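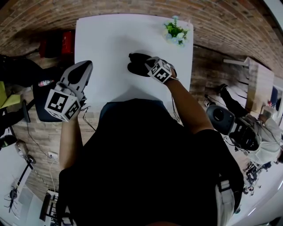
## What's up with the robot project?

A few of you have stopped me in the hallway to ask if the robots are coming for the packing bench, so let me tell you what I know!

The short version: the Draltemora arms arrive in December, 2 of them, and they'll take over the small-parts sorting on the late shift. That's the job most of us trade away whenever we can (I have begged Haziq Manurung to swap more often than I'd like to admit). Nobody's hours are being cut. Late shift people move over to inspection and returns, same pay grade, with 3 paid training days first.

The arms learn from us, so before then we need people to sit down, put on the hand devices and do ordinary table work with them. I had my turn and loved it, even if I felt clumsy as a puppy to begin with! You have to slow down and think about how you pick things up, after years of doing it without a thought. My wrists did get tired, and I told Nomvula Mahlangu so. She's now putting a break into every session.

We're at 154 recordings and the goal is 2000, so there's plenty of room for you. Sign up with Nomvula, on the clock of course. Lefties especially wanted!

Sorcha Ó Néill is collecting questions about the new shift plan, and she'd like the grumpy ones too. Mine was who gets called when an arm jams at ten at night. Still waiting on that answer, and I'll print it when I have it.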